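**Week 3 notes: pick and place with squishy things**

Hi all, I promised I'd write up what we got through in the lab, so here goes (it's long, sorry, get a cuppa). The Skemovo task is worth 30 marks and you've got until the end of June, which sounds like ages and isn't!
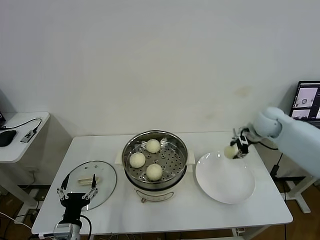 Grip force is where most groups lose marks, so let's start there. A rigid block forgives you if you close too hard, but a bun dents and then your next grasp is off as well. Look at how the right arm has its bun pinched between the fingers over the left part of the plate, with three more still sitting in the steamer tray. I'd start your closing force at 16 on the Tuden slider and creep up from there. Please don't start at 60, I've cleaned the fingers enough times.

Other bits:

- Lid goes flat on the table, left of the pot, before you hit record
- Check your cables have slack through the *whole* reach, then check again
- Save each run with your group name and the task code (503)
- Write down the failed grasps too, I love reading those

For next time, read the Çetinkaya handout up to the section on approach angles and bring one question about it.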